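Ask the Neighborhood > Work & Money > Moving for a job

Should I take a night shift job if my partner works days?

Asked by trilter_bound
6 answers, showing the 3 most helpful

Okay so I need some outside opinions because my friends are all saying what they think I want to hear. I've been offered a job at a parts plant out in Trilter, and the pay is a good bit better than what I make now at the garden center (which I love, but love doesn't fix the transmission). The catch is that it's nights. Ten at night to six in the morning, with one weekend off in three.

My partner works regular office hours and is very much a morning person, lights out by half past nine. We did the math on a napkin and on work days we'd see each other from the time he gets home until I leave, minus dinner and the dog and whatever else. I'm not a great sleeper to begin with. I once went a whole February on four hours a night and I was not a nice person to be around.

We'd stay in our apartment in Osta, so the drive is 40 minutes each way, and going home I'd have the sun right in my face. Rent here is $1,201 and goes up again in the spring. With the new job we could pay it without doing that thing where we stare at the calendar and move the electric bill.

I went out there for the tour and I liked it a lot more than I expected! The supervisor was friendly, people were eating together in the break room, and it was clean. I'm not scared of the work. I'm scared of turning into a ghost who lives with a man and a dog.

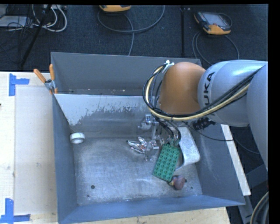

I did nights for 12 years and my marriage is fine, so let me start there. What saved us was dinner. My breakfast was his dinner, same food, same table, every single day, even when I was grumpy and it was meatloaf again. If you let that slide you really will become roommates.

Some other stuff, in no order. Get proper blackout curtains and then tape the edges anyway. Put your phone in the kitchen. Tell your mother, his mother and the pharmacy that calling you at one in the afternoon is like calling them at one in the morning – they will forget, tell them again. Wear sunglasses on the drive home, and eat something small before bed or your stomach wakes you up.

The thing I would push back on is switching to a day schedule on your days off. Everybody does it, I did it for the first two years, and I felt like I had the flu the whole time. What worked better was meeting in the middle. I'd stay up until three or so on my off nights and get up at eleven. You still get most of the day with your people and going back isn't so brutal.

Is the dog his or yours? Because the dog is going to want to go out at noon no matter what, and somebody has to be in charge of that. We had a beagle. I have opinions about beagles.

Posted by nightowl_retired
Marked helpful by 40 readers

Dont do it. My brother in law did nights at the Nugroho warehouse and gained a ton of weight and was mad all the time. No job is worth that. Ask them for days and if they say no then you know what kind of place it is

Posted by guest

Reply from trilter_bound: I did ask, there's a waiting list for days and it goes by seniority. Seems fair to me but thank you.

I think the answer above is a little harsh, plenty of good places fill days by seniority. But I'd find out how long that list really is, and I wouldn't ask the recruiter, I'd ask somebody on the floor. There's a big difference between six months of nights and six years of nights. I took a night job at a bakery outfit called Rondavar thinking it was for one winter and I was there until my kid started school.

Also get the night differential in writing! Mine was "included" in the hourly rate I'd been quoted, and I had assumed it was on top. My fault for not asking, but it stung. Ask how it works on overtime and vacation days too, because some places pay you the plain rate when you're off.

The part of your question I keep coming back to is the sleep. If you already have trouble in a dark quiet room at night, daytime is harder. There are leaf blowers. There is the guy upstairs. Before you sign, take a few days off from the garden center if you can and live the schedule, the whole thing, up all night and in bed by seven in the morning. It won't be exactly the same since you won't be tired from working, but you'll learn a lot about your apartment. I found out my neighbor gave trumpet lessons.

And talk to your doctor if that bad February of yours was more than just a bad month. I'm not trying to scare you off, I made good money on nights and I kind of miss the empty roads. I just went in with no plan at all and it took me a long time to catch up.

Posted by flourandwater
Marked helpful by 12 readers

Reply from trilter_bound: The trial run is a great idea, going to try it next week. The dog is technically his but she sleeps on my side, so I think I know who's getting up at noon.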